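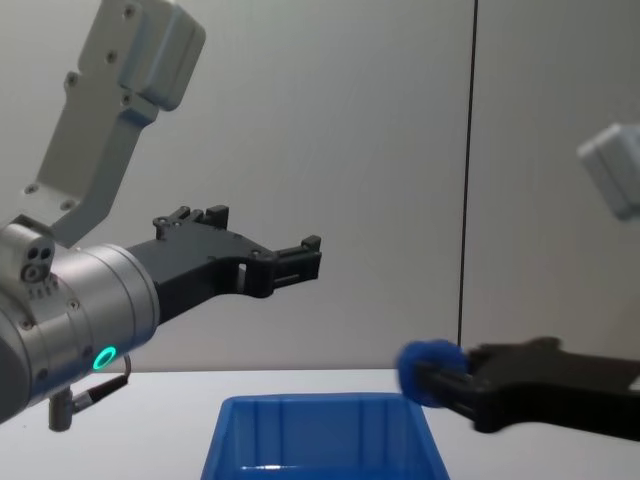

Two robot arms, with a blue plastic bin on the table between them.

Prisier: news reports on the running of places of worship

Version 3
Released March 7, 2022
Maintainers: Capucine Guillot, Anatole Maillard
Contact: open an issue in this repository

Summary

Prisier is a labeled set of short news reports about who runs temples, churches, mosques and shrines, and about what happens when the people involved disagree. The reports cover board elections, disputed keys and accounts, closed gates, court orders, police calls and settlements. It contains around 700 reports in English, taken from the Mwakalinga press archive. Each report has a headline, a body, a place name at district level and one or more labels.

The set was built to test event extraction on local news, where the same dispute is often reported many times by different outlets and under different names for the same group.
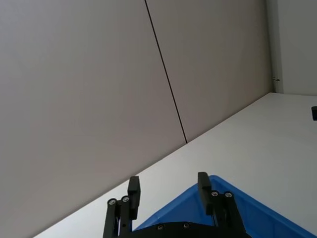
Files

reports.jsonl holds one report per line. Encoding is UTF-8, line ends are LF.
labels.tsv maps report IDs to labels. A report with more than one label has more than one row.
disputes.tsv maps report IDs to dispute IDs. Reports with no match are left out of this file.
sources.tsv gives outlet name, outlet language and whether the English text is a translation.
CHANGES lists edits between versions.

Fields in reports.jsonl

id: string, stable across versions
headline: string, as printed
body: string, may be cut short at source (see Known problems)
district: string, empty if not stated
month: year and month of printing, no day
translated: true or false
body_complete: true or false

Labels

election: a vote for a board or trust, including a vote that was called off
access: entry to a building or grounds refused, limited or restored
funds: accounts, donations, rents or audits
injury: a report that someone was hurt
court: a filing, hearing or order
settlement: an agreement reported by at least one party

The injury label is set when the report says someone was hurt. It does not mean that the claim was checked. The same goes for all other labels: they record what the report says.

Annotation

Labels were added in Plustelside by two annotators working apart. Where they differed, Maillard made the final call and left a note in the "reason" column of labels.tsv. A first batch of 200 reports was used to settle the guidelines and was then labeled again from scratch. The early labels are not included.

Dispute IDs were assigned by hand. Two reports share an ID if they concern the same site and the same parties, even when months pass between them. A new board at the same site gets a new ID only if the matter in dispute also changes.

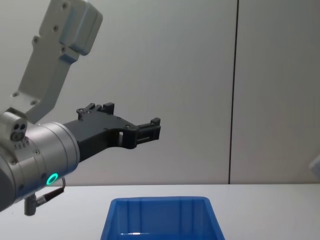 Group names are kept as printed. Outlets often call one side "the party of" a named leader and the other side "the management", and this choice can carry a view of the case. We did not replace such terms. Private persons are masked as PERSON_A, PERSON_B and so on, counted anew in each report. Office holders are masked by office.

Suggested split

The file split.tsv divides the set by dispute, so that no dispute appears in both train and test. A random split by report gives scores that are too high, as many reports repeat whole sentences from earlier ones. The test part covers 51 disputes. Please report which split you used.

Known problems

Some bodies end in "[...]" or stop after the first paragraph. The archive stored only the feed text for these outlets. They carry body_complete = false.
Translated reports sometimes mix up "trustee" and "priest". Check translated = true rows before relying on roles.
District names follow the spelling of the outlet. No gazetteer was applied.
Reports printed before September of the first archive year are sparse and should not be used for counts over time.
The court label is too broad. It does not separate interim orders from final ones. 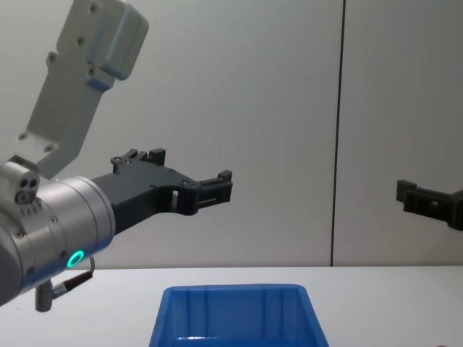 Robot arm in light gray and silver, with a black gripper.

Use

The set is meant for research on text. It should not be used to rank faiths, sites or districts by conflict: the archive follows a small number of outlets, and their interest in a case rises and falls for reasons the data does not show.

Loading

The Bullitz reader accepts reports.jsonl as it is. For labels, pass --multi, otherwise only the first row per report is kept. Empty districts are read as missing values.

License and removal

Labels, splits and dispute IDs: CC BY 4.0. Report texts remain under the terms of the archive and may not be passed on outside this package. To ask for a report to be removed, give its id in an issue titled "removal". Removed IDs are listed in CHANGES and are not used again.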